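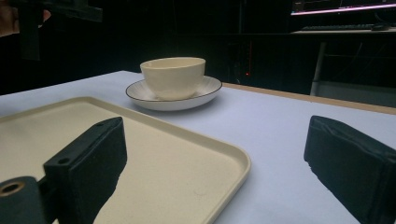 Does powder coating keep a steel gate from rusting? Only where the coating is thick enough, stuck down properly and unbroken, and on a welded gate those three rarely hold everywhere.

I've been arguing about this with shops since February. We need a driveway gate and two short side panels, mild steel, square tube frame with flat bar infill. Nothing fancy. I asked four shops for a price and three of them told me, in nearly the same words, that powder coat is "maintenance free." One said it would outlast me. I'm 52 and I'd like to see the paperwork.

So I asked for it. The shop in Minberg sent a brochure with a salt spray number on it: 1,405 hours. Sounds great. I wrote back asking what was sprayed, and the answer, after a week, was a flat test panel. My gate has 25 welded joints, every one with an inside corner where powder doesn't like to go. Charged powder heads for the nearest edges and leaves the deep corners thin. Any coater will admit this if you ask directly. None of them brought it up.

I also asked what they do before the powder goes on, and this is where the quotes really split.

- Erkard: blast, zinc primer, top coat.
- The Minberg shop: "full prep," which after two emails became a degrease and a wipe.
- Karras: blast and a single coat, primer extra.
- The fourth never answered the question, so I crossed them off.

Karras wanted $909 for the coating alone, and Erkard was $444 more than that. On paper that looks like a lot for a layer I'll never see. I'm still leaning that way, grudgingly. 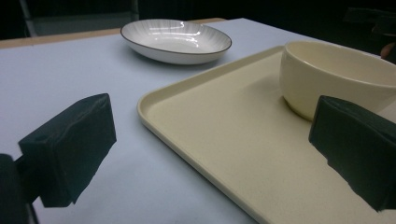
*Pale top, tan wooden edge.*

Sizwe Dlamini, who welded my trailer and has no gate to sell me, thinks I should skip powder altogether and get the thing hot-dip galvanized. He may be right. The zinc gets inside the tube as well, and the inside is where a gate rots if water finds a way in. But I went to look at one he'd sent out for dipping and I had questions about that too. The long flat bars had a wave in them. He said it was within normal. I said normal for what. We left it there.

You also need vent holes drilled so the tube doesn't trap air or liquid in the bath, and somebody has to decide where those go before welding. Two of the shops I called hadn't thought about it. One offered to drill them "after," meaning, I suppose, after it came back.

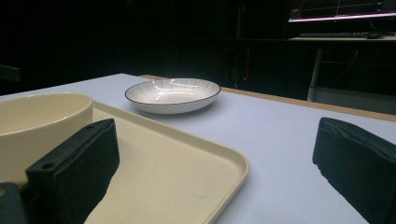 Then there's the duplex option, galvanized first and powder coated over that. Unathi Mofokeng had hers done this way and swears by it, though hers is only two winters old and I told her to call me in ten. The risk there is gas coming out of the zinc in the oven and leaving pinholes in the powder. A careful coater sweep-blasts lightly and bakes the piece once before coating. I asked Karras if they do that. "We haven't had complaints" is what I got.

What I want in writing before I pay anyone: the prep method, the film thickness measured on the finished gate, including near a weld, and what the warranty says about edges and corners. I've read two warranties so far. One excludes edges. The other excludes "areas adjacent to welds," and on my gate that's most of it.

Erkard has agreed to the thickness readings. I'm waiting to see whether they'll put the corners on the sheet.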